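Replacing the side panel on the display case this week. The old one came with the case from Postma and had gone cloudy along one side. New sheet is clear acrylic from the plastics counter in Starnham.

Cut to size at the counter, 4 dollars a cut. I left the film on until Tuesday night, then peeled both sides and wiped it with a damp cloth.

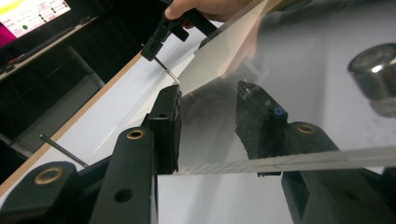 Acrylic sheet, metal pin close to the edge.

Edges are still the saw finish. I'll go over them with 1000 grit before the panel goes in for good. Wet, light pressure, same direction.

Panel is 5 mm. The slot in the Rurwood frame is 6, so there's a little play. Thin felt strip on the inside should take care of it.

Shelves next. Those are staying glass.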